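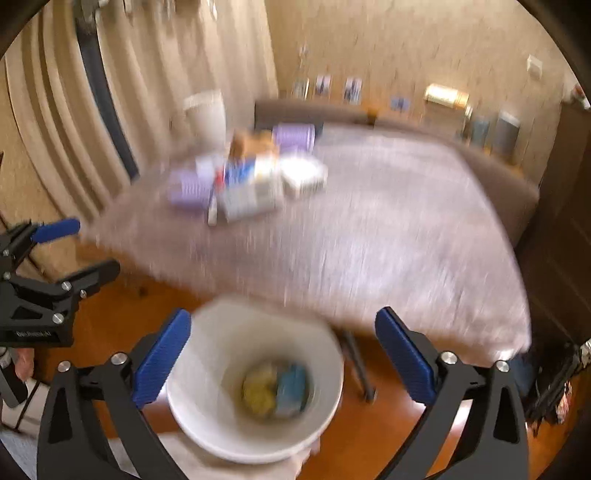 Maruyama Student Manipulation Project
Data card for the Household Bucket Tasks collection

Summary

The Household Bucket Tasks collection was prepared by students of the Maruyama robotics club during the second half of the school year. It contains 625 short demonstrations of ordinary tidying work, recorded with hand-held grippers in home settings. The collection is made available to member schools for coursework, for entry in the Camau student competition, and for non-commercial study.

Last revised: Tue 5 March
Faculty advisor: Emiko Ueda
Student lead for data: Toshio Onishi

Contents

Each demonstration consists of one video file, one motion file, and one text file with a single sentence stating the task. The tasks fall under the following headings:

Placing an item in a bucket or other open container
Taking an item out of a container
Moving an item from one container to another
Clearing a table into a container
Passing a container from one participant to another

Demonstrations under the last heading usually involve two participants and more than one gripper. In these, the video is supplied from one gripper only, and the other may be visible in it. The motion file covers the same gripper as the video.

Equipment

Recordings were made with the Davlow hand-held gripper, built by students from the club's own drawings. The jaws are opened and closed by hand. A wide-angle camera is mounted on the body of the tool and looks out between the jaws, so that both finger pads remain in view during use. The lens gives a circular picture with a dark border, and straight edges such as those of tables and shelves appear bent. No correction has been applied. Users who require a rectified picture should apply the lens values in the folder named "calibration."

Jaw opening is given in the motion file as a number between 0 (closed) and 1 (fully open).

Collection procedure

Participants were club members in their second year or above. Each completed a training session before recording. Homes were offered by club families, and written permission was obtained from the householder in every case. Recording took place in 12 homes.

Participants were asked to begin with the jaws open, to complete the task at a natural pace, and to leave furniture and personal belongings where they stood. A second attempt was permitted when an item was dropped. Dropped items were not removed from the collection; these demonstrations carry the label "retry" in the task file.

Known limitations

Motion blur is common, particularly when the participant turns or bends toward a table. Items resting at the bottom of deep containers may be in shadow and out of focus. Bright reflections occur on polished floors and light-colored surfaces. The club chose to retain this material, as entries in the competition are judged on performance in ordinary rooms.

Hands and sleeves are often visible. Faces were screened out by student reviewers, and 22 demonstrations were withdrawn at this stage. Any user who finds a face, a name, or an address in the remaining material is asked to report the file number to the faculty advisor without delay.

The collection does not include liquids, food preparation, glassware, or sharp items. It should not be used to judge the safety of a machine working near people.

Division of the data

The demonstrations are divided by home. No home appears in both the training portion and the test portion. The test portion contains 51 demonstrations and should be kept separate until final evaluation. Teams entering the Camau competition must state in their report whether they have viewed it.

Baseline

A reference program, Grellis, is supplied in the folder named "baseline." It was written for teaching purposes and is limited to the first two task headings. Instructions for installing and running it are in the accompanying text file. The club does not provide technical support for modified copies.

Terms of use

Member schools may copy the collection for classroom use. It may not be sold or posted on a public site. Reports and posters based on it should credit the Maruyama Student Manipulation Project. Householders may withdraw permission at any time, in which case the affected files will be removed at the next revision and schools will be asked to delete their copies.

Next revision

The next revision is planned for September. Corrections to task sentences should be sent to the student lead, with the file number and the proposed wording.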